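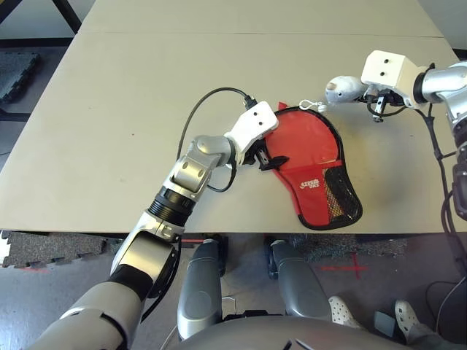 The red bat cover, out on the big table.

Mar 29, 2018

Table tennis kit day! I've been putting this off for weeks, and with the long weekend coming up I finally sat down with a pot of tea and decided the club bag was getting sorted whether it liked it or not. (It has been living by the back door since the Fuvbridge match and I've tripped over it more than once.)

I do love the red cover. It's bat-shaped, with black piping all the way round and a little mesh pocket on the front, and I can never decide what the pocket is for. Krešimir keeps his locker key in his. Ludivine says a spare ball, but I tried that once and it bulged so much I couldn't get anything else in next to it. I've had bus tickets, plasters, and for one whole season a folded score sheet from a match we lost so badly I didn't want to look at it. There's a small white logo printed beside the pocket and a white clip thing up at the top edge, handy for hanging it on the hooks at the hall if you get there early enough to find one free.

Anyway, I gave the cover a going-over with a damp cloth and a drop of washing-up liquid. Red shows everything! Chalk, tea, whatever it is they put on the floor at Spahić Hall. The piping is the fiddly bit, you have to run your nail along it with the cloth wrapped round, and I got bored and watched the birds for a while instead.

Then the rest of the bag: 26 balls (we started the season with far more, Hrvoje hits them behind the radiators), two odd socks, one very dead banana. The banana went straight in the bin, and the socks are in the wash in case someone claims them.

Ok-hee rang while I was at it to say practice is moved to 5 next week and could I bring the spare net. I said yes and then remembered I lent the net to Damir in the autumn, so that's a message I need to send tonight. I also want to ask him about new rubber for my bat, as the forehand side has gone all shiny and I'm sure that's why my serves are so feeble. Well, partly why.

Beans on toast for tea, then bed with my book.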